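Drying racks in shared kitchens: what goes where and why it matters

Project report, Home and Living module
Prestcombe, Sunday, June 2, 2024

What we wanted to find out

Shared kitchen, one sink, one rack. Plates pile up by evening. The question was whether the order you load a drying rack in changes how much fits and how long it takes till things can go back in the cupboard. Sounds small but it comes up every week in the Drala block, and the notice on the wall has not helped.

First plan was to compare three racks. Had to drop that in April, the plastic one cracked and the wooden one was too wide for the worktop. So this report is mostly wire racks, with a few notes on the tea towel method at the end.

How we did it

Same washing up every time. Dinner plates, side plates, bowls, mugs, one saucepan. Washed in hot water, rinsed, then loaded in one of two ways:

Plates first, from the back, then bowls, mugs last.
Any old how, whatever came out of the sink next.

Checked every 20 minutes by wiping a dry paper towel across the middle of each plate and round the rim. If the towel stayed dry it counted as dry. Not very scientific, we know. Windows shut, no fan. We did not measure the damp in the air and should of done.

What happened

Plates first was better for space. Everything on the list fitted except the saucepan, which went on a cloth both times. With the any old how way the bowls took over the front slots and the last plates ended up leaning on each other. Leaning plates stay wet where they touch, you get a line of water that just sits there.

Drying time. Plates standing alone in a slot were dry at the second check, nearly always. Ones that touched needed another 30 minutes on top and twice they were still wet at the rim. Bowls were the worst, water collects in the foot ring when they are upside down. Tipping them a bit sorted most of it.

Rims matter more than we thought. A thick rim catches in the slot and the plate sits at a slant, a thin one drops straight in. Steep is good — the water runs off to one side and drips from the lowest point. Too steep and it falls forward onto the next one.

The kitchen has no matching set, so the plates were all sorts.

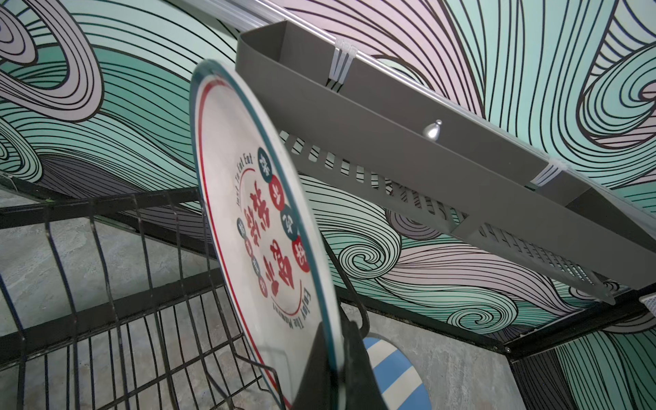 Fig. 1. White plate with red lettering going into the black wire rack, striped plate near by.

Patterned or plain made no difference to drying that we could see. It did help with keeping track, easier to write "stripes" on the sheet than "plate four".

Tea towel method

Quicker, obviously. But one towel was soaked before the bowls were done and after that it only moved the water about. Two towels at least, and hang them up after.

Problems

Results sheet for the first evening got wet. Lost it.
Someone put their own mugs in the rack half way through a run, had to start again.
Only one kitchen, so can't say if its the same elsewhere.

What we would do next

Try a rack with wider slots. Weigh the plates before and after, kitchen scales would do. Also ask the rest of the block if they would stick to plates first, as it only works if everyone loads the same way.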